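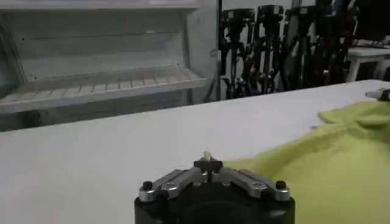

Saron Feyisa
示教数据组 协调员（本次会议记录）

Grenik 项目示教工作例会纪要

时间：十月，上午 9:30 开始
地点：Orkska 二楼小会议室，后半段移到示教间
主持：Mereana Faulkner
出席：Jolene Grimshaw、Trudy Ashby、Aroha Hollis、Saron Feyisa、Mereana Faulkner
缺席：无

一、上次纪要确认

上次纪要第四项“手柄灵敏度统一调低”，Trudy 指出她当时说的是只调低腕部旋转，平移不动。已改。其余无异议，通过。

上次遗留的三件事：换右侧手柄的扳机弹簧，已换；写一页给新操作员看的开机步骤，已写，放在共享目录的“示教间”下面；和 Zeveck 确认录制软件的授权到期时间，还没有回信，Jolene 继续跟。

二、本期录制情况

Jolene 报告。本期共录 356 条，其中遥控示教占多数，手拉示教（操作员直接扶着机械臂走）95 条。初审剔除 18 条，原因登记在表里，主要是三类：开头没有回到起始位；中途松手超过时限；腕部相机画面有丢帧。

Mereana 问手拉的那一批里有没有手入镜的问题。Jolene 说有，操作员的手有时会进到固定相机的画面里，腕部相机基本不受影响。这一批目前单独放一个文件夹，没有和遥控的混在一起，训练那边要不要用由他们决定，但标签必须写清楚。

Aroha 说训练那边上周来问过，他们想要的是同一任务两种示教方式各有一份，方便比较。现在布料任务两种都有，软物件任务只有遥控。她建议软物件任务补一些手拉的。Trudy 不太赞成，理由是手拉时夹爪开合要另一只手按按钮，捏软东西很难按得准，力度忽大忽小，录出来的数据不好看。

讨论后同意先试录一小批，由 Trudy 和 Aroha 一起做，录完再看要不要扩大。试录的不计入本期数量。

三、布料任务

Trudy 报告。任务是夹起桌上的黄绿色布，移到指定位置放下。起始摆放不固定，每条开始前由操作员随手把布揉一下再摊开，不要求平整，也不要刻意叠成什么形状。

遇到的问题：

1. 下夹位置。几位操作员习惯不同，有人喜欢夹褶子高的地方，有人喜欢夹布边。夹褶子容易夹住，但提起来以后布的走向不好预料；夹布边提起来比较整齐，可夹爪要贴桌面，下得太低会顶到桌子。Mereana 认为两种都保留，不统一，只要操作员在备注栏里写“褶”或“边”。Jolene 说备注栏现在是自由填写，有人写“折”，有人写“皱”，以后检索会漏。她来改成下拉选项。

2. 下降速度。Trudy 回看了自己录的几条，接近桌面的时候手会不自觉地停一下再往下走，轨迹上就多出一小段没有意义的停顿。Aroha 说她也有。Mereana 的意见是停顿本身不剔除，但如果是在犹豫要不要换位置，来回晃了再下，就重录。分不清的时候按重录处理。

3. 夹爪离布太近时，从腕部相机里布会占画面一侧，夹爪朝哪边转要看布边的走向。新操作员容易只盯着固定相机的屏幕操作，结果腕部相机里看不到要夹的地方。决定从下期起，练习阶段前几条把固定相机的屏幕关掉，只看腕部画面。正式录制时两块屏幕都开。

4. 桌面杂物。Jolene 提出，桌子边上常有零件一类的小东西忘了收，会进到腕部画面里。讨论了一会儿。Aroha 认为有点杂物没坏处，Trudy 认为至少同一组内不要变来变去。最后定为：一组录制中途桌上的东西不要增减，组与组之间可以不同。

四、软物件任务

Aroha 报告。任务是用夹爪捏住软物件再移开，旁边放透明塑料容器。这个任务的失败多数出在捏的阶段。捏得浅，提的时候会滑；捏得深，物件变形大，朝向跟着变，后面放的时候就要多转一下手腕。

她试过让操作员先慢慢合到刚碰到物件，停住，再合一点，然后才提。这样夹得稳一些，可每条时间长了。Mereana 说时间长不是问题，训练那边没有给时长上限，问题是停得太规律会不会让模型学成必须停。大家没有定论。先按两种录法各录一组，文件名里注明“停”或“不停”。

透明容器的反光，Jolene 看过几条，机械臂倾斜得厉害时容器壁上会有一条条亮线，和容器的边混在一起，人看着也费劲。她问要不要把灯挪一下或者换不透明的容器。Aroha 反对换容器，说这个任务选透明的就是因为后面要用。灯可以试，但灯一动，前面录的和后面录的光就不一样了。

决定：灯位不动。操作员接近容器时尽量不要把手腕转到极端角度，确实需要的除外。

会议到这里移到示教间，Aroha 在 Katene 手柄上现场录了几条给大家看，其他人在旁边看腕部画面。

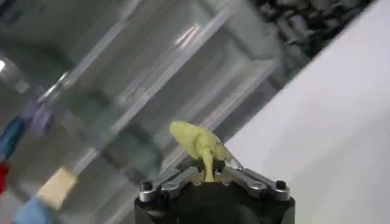

图：软物件任务的腕部相机画面，夹爪夹着黄绿色软物件，后方为透明塑料容器。

看完以后的意见：

Trudy：夹在物件较细的那一头，夹住的地方看着有些受压，上面鼓出来的部分会偏向一侧。如果夹粗的那一头，夹爪要张得更开，从容器旁边进去时要留意两侧的余量。建议细的粗的都录，不要都挑顺手的。

Mereana：画面里物件和夹爪都清楚，左边远处的东西是虚的，不影响使用。倾斜角度偏大，这种角度可以有，但不要每条都这样。

Jolene：容器边缘和白色表面相接的那条线很清楚，她原先担心分不开，看起来可以接受。反光的问题仍然在，先记着。

Aroha：她录的时候感觉 Katene 手柄腕部旋转仍然偏快，手上转一点，夹爪转得比预想多。Trudy 说她那边调过以后合适。两人比对了设置，发现 Aroha 登录的是旧的个人配置，上次的修改只写进了 Trudy 的配置里。当场改了公用配置，各人下次登录时先选“公用”，再按自己的习惯另存，不要直接改公用的。

五、示教方式的分工

Mereana 提出，近来遥控和手拉由谁决定不清楚，有时操作员到了现场才选。讨论后形成如下安排：

布料任务：遥控为主，手拉保持现有数量，不再增加。

软物件任务：遥控为主，手拉按第二项所说先试录。

新任务：第一次录之前由提出任务的人在单子上写明用哪一种，不写的按遥控处理。

Trudy 补充，手拉示教时机械臂要切到可拖动的状态，切换前必须让夹爪处于空的状态。上个月有一次夹着布就切了，手臂往下沉了一点，没有碰到人，布掉在桌上。她要求把这一条写进开机步骤那一页，用粗体。同意，由 Saron 改。

Aroha 问两个人能不能一起做手拉，一个扶手臂，一个按夹爪开合。Mereana 说可以试，但按开合的人不要站在手臂能扫到的范围里，按钮线如果不够长就先不做。Jolene 去量线。

六、重录和剔除的规则

原来的规则写得太散，会上逐条对了一遍，整理如下，以此为准：

开头未回起始位的，剔除。
腕部画面丢帧的，剔除；固定相机丢帧而腕部正常的，保留，标注。
任务没有完成，但动作连贯的，保留，标为“失败”，不要删。
夹取滑脱后操作员重新夹起并完成的，保留，标为“补夹”。
操作员中途说话或者被打断，动作停下来的，重录。
录制时有人从相机前走过的，由初审的人决定。

关于“失败”要不要保留，Trudy 说以前有操作员觉得失败不光彩，录砸了就自己删掉，所以统计上失败偏少。Mereana 要求以后操作员没有删除权限，只能标注，删除统一由 Jolene 做。Jolene 需要在 Zeveck 软件里改权限，顺便问授权到期的事。

七、操作员培训

下期有新人来学遥控。Aroha 负责带。内容大致定了：先不接真手臂，拿手柄熟悉平移和旋转；再接手臂，在空桌面上走几个来回；然后夹布；软物件放在最后。练习数据不进正式目录，建一个“练习”文件夹，过期由 Jolene 清掉。

Trudy 希望练习时有人在旁边看，尤其是第一次合夹爪的时候。新人多半会一下子合到底。她自己第一次也是这样。

Saron 问练习要到什么程度才可以录正式的。没有硬性标准，由 Aroha 看过以后口头通知 Jolene，Jolene 开通目录权限。

八、其他

示教间后面几台黑色手臂立架旁边的线缆比较乱，Jolene 说走过去的时候要抬脚。下次开会前整理一次，Trudy 和 Saron 做。

手柄用完请挂回架子上，不要放在椅子上。

手柄消毒湿巾没有了，Saron 去领。

Mereana 转达，项目简报需要一段关于示教的文字，半页就够，写给不做这个的同事看。Aroha 写初稿，不必配图。

九、待办

Jolene：备注栏改下拉选项；操作员删除权限；与 Zeveck 确认授权到期；量夹爪按钮线的长度。
Trudy：与 Aroha 试录软件物任务手拉部分；整理线缆。
Aroha：“停”与“不停”两组录制；新人培训；简报初稿。
Saron：开机步骤增加“切换前夹爪须为空”；领湿巾；整理线缆；发本纪要。
Mereana：问训练那边，规律的停顿对他们有没有影响，下次会上答复。

十、下次会议

地点改为示教间，请各人提前把要放的录像在 Zeveck 里加好书签，免得现场翻找。未定的两项（软物件手拉是否扩大、停与不停怎么选）放在最前面讨论。

11:20 散会。

对纪要有更正的，请直接回复 Saron，不要在共享文件里改。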